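A Cold Saturday at the Omwood Winter Garden Fair

I had been promising myself a trip out to Omwood since the last of the leaves came down, and on 16th December I finally ran out of excuses.
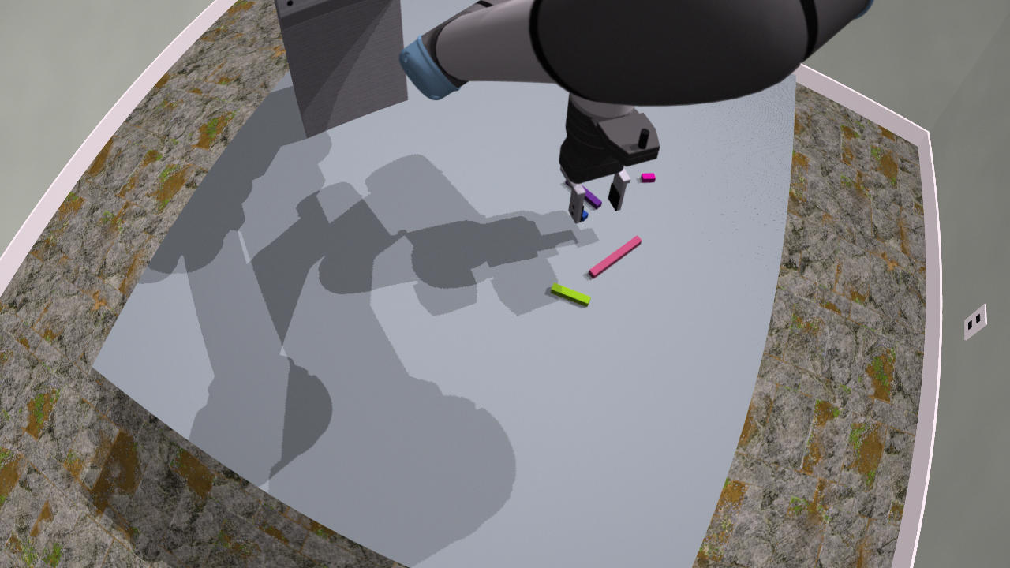

The frost was still thick on the windshield when I set off, and I'd managed to leave my good gloves on the kitchen counter (I could picture them there the whole drive). But the sky was that hard, clean winter blue you only get after a still night, and by the time I turned off the main road the sun was coming in low across the fields and lighting up every twig in the hedges.

If you don't know it, Omwood is an old estate garden a little way past Rokham, with a walled kitchen garden, a long beech walk and a nursery at the back. The winter fair happens in the walled part. I paid my 2 dollars for parking, got a paper map from a very cheerful teenager in a hat with ear flaps, and lost the map before I'd reached the gate.

The first thing you notice is the smell. Witch hazel, sweet box, wood smoke and frying onions, all at once! The witch hazels were out early this year, a whole row of them against the south wall, mostly the yellow ones with a couple of rusty orange ones at the far end. I stood there with my nose in a shrub for so long that a lady with a stroller had to ask me to move.

I'd come mainly for the hellebore tent. Geetha Pisharody has been breeding them for as long as I've been reading seed catalogs, and she brings the plants she's keeping as well as the ones she's selling, which is cruel of her. There was a slate-colored double with a paler rim that I would have handed over my car keys for. Not for sale. I asked twice. She told me to come back when it had bulked up, and then sold me two perfectly lovely spotted pinks instead, so I can't complain. She also gave me a telling-off about cutting the old leaves too late. I do mine when I remember. She does hers in November, the whole lot, and burns them.

Next door was the Kulkarni nursery, who do snowdrops and not much else at this time of year. I am not a snowdrop person. I've said so on this blog before and had some stern emails about it. But one small pot had 30 on the ticket, for a single bulb with a green smudge on it, and there was a line of people waiting to look at it. A line! I joined it, obviously. It was a nice snowdrop.

Lunch was a bowl of lentil soup from the tea room and a cheese scone that was still warm in the middle. The tea room was packed, so I shared a table with Yamuna Unnithan, who has an allotment on the Rokham side and had come for willow whips. We got onto the subject of the wet fall, as everybody does. She lost most of her leeks to rust and I lost most of my chard to slugs, and we both agreed that the raspberries had never been better. She still had flowers on her nasturtiums in the last week of November. I didn't quite believe it until she showed me on her phone.

After that I went on the one o'clock walk with Jagadeesh Venkataraman, the head gardener, and this was the best part of the day. He took us up the beech walk and into the wood, where they've been clearing out laurel and letting the light back in. Last winter they planted 1000 native bluebells under the oaks, and he showed us the spot, although at the moment it's just leaf litter and a bit of string. I do like a man who can be enthusiastic about a bit of string. There was a robin following us the whole way, hopping from post to post, and at one point a treecreeper went spiraling up an oak right beside the path and everybody went quiet.

He talked a lot about the old pear trees on the wall, too. There are 33 of them, some propped up on forked sticks, and each one gets pruned by hand in the dead of winter. I asked whether the mild spells were causing trouble. He said a couple of them had tried to flower in the fall, poor confused things, and that what they really need is a good long cold stretch — my toes felt they were getting one.

By three the light was going. The sun dropped behind the wall and you could feel the temperature fall with it, straight through the soles of your boots. I had one last look around the stalls and bought a bundle of dogwood cuttings, red stems, wrapped in damp newspaper, from Thenmozhi Mudaliar. She says to push them in the ground and forget them. I can certainly do the second half.

I drove home with the heater on full and the hellebores belted into the passenger seat. There was a huge noisy cloud of starlings over the water meadows and I pulled in at the gate to watch them until they dropped into the reeds.

The fair is on again next December, and the garden opens on weekends from the first snowdrops onward. Wear two pairs of socks, and get to the scones before noon. The pink hellebores are on my back step for now, waiting for the ground to thaw.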